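The Drawer at the End of the Counter
By Ningsih Ginting
December 2020
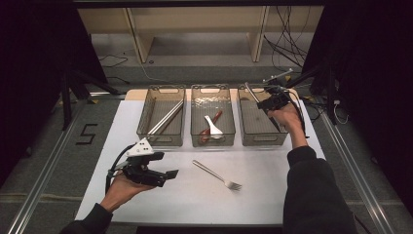
My mother-in-law kept a drawer that could not be opened without a negotiation. You pulled, it gave an inch, something inside stood up on its hind legs, and you had to slide in a finger and press down whatever it was until the drawer let go. Usually it was the potato masher. She had lived in that house for decades and had never once considered moving the potato masher.

I have thought about that drawer a good deal this year, because I have been home with mine. Like a lot of people, I spent the spring believing I would come out of it with a second language. By May I had instead come out of it with opinions about forks.

The first thing you learn when you cook every meal in your own kitchen is that you own far too many tools and reach for the same few. I have a spoon I like. It is an ordinary spoon with a slightly bent neck, and when it is in the dishwasher I stand at the stove feeling abandoned, surrounded by perfectly good spoons.

So I did what people do, and asked for help. Wulan Rondonuwu runs a small home-organizing business called Tresow out of the upstairs half of a duplex in Bevan, and since March she has been doing it by phone. Her clients walk their kitchens while she listens to the noise the drawers make. She claims she can tell a good deal from the noise.

"Yours sounds like a car accident," she told me.

Her method is simple and a little insulting. You empty everything onto the table. You put it all in a box. For 14 days you take out only what you need, and when you've washed it you put it in the drawer. At the end, whatever is still in the box is supposed to leave the house.

I lasted until the second evening, when I went to the box for the melon baller. We didn't have a melon. I just wanted to know it was there.

Wulan says this is common. She has had a client retrieve a fondue fork at midnight. She has had a married couple who did the box together and then, separately and in secret, each rescued the same garlic press from it, so that for a week the thing moved around the house like a spy. They still have it. Neither of them uses it, and she suspects they buy their garlic in a jar.

There is plenty of money in our weakness here. The catalog from Mekgate, which arrives at my house whether or not I am on speaking terms with it, gives 102 pages to kitchen storage. There are trays that expand, trays that stack, and a tray with a slot shaped like a pizza wheel, for people who are sure that they will always own that pizza wheel. I bought a divider from a company called Zaltent, cut it down to fit, cut it down too far, and now use the divider to hold up the end of a shelf. It does that very well.

Wulan doesn't sell any of this and doesn't much care for it. Her view is that a drawer divider is a promise you make to yourself in a store. She did her own kitchen with shoebox lids. When I asked how long the lids had been in there she got vague, and then admitted they were meant to be temporary and dated from 2000.

Her one firm rule is about where things live. Most of us arrange our utensils by what they are, spoons with spoons, because that is how somebody's mother did it. She arranges hers by where she is standing when she wants them. The soup things are by the stove. The peeler lives next to the trash. The bottle opener is in the living room, in a bowl, and she won't be discussing it further.

I tried it, and I will say this for the system: it works beautifully for the person who set it up. My husband, who set nothing up, spent a week wandering from drawer to drawer asking the air for a teaspoon. I offered to draw him a map. He said a man shouldn't need a map to eat yogurt, and on the fourth day he ate it with a serving ladle, looking at me the whole time. The teaspoons have gone back to where they were.

The box sat under the table for the full two weeks and then, in the way of boxes, for several more. When I finally went through it I found three corkscrews, a set of skewers still tied together, a lobster pick from a life I have not led, and my mother-in-law's potato masher. I had forgotten we'd taken it when the house was sold. I hadn't used it in years. We like our potatoes roasted.

Wulan charges $200 for the full kitchen, including the follow-up call, and on the follow-up call she asked what I had given away. I told her the skewers and two of the corkscrews. There was a pause. She asked me to go over and open the drawer.

It gave an inch and stuck.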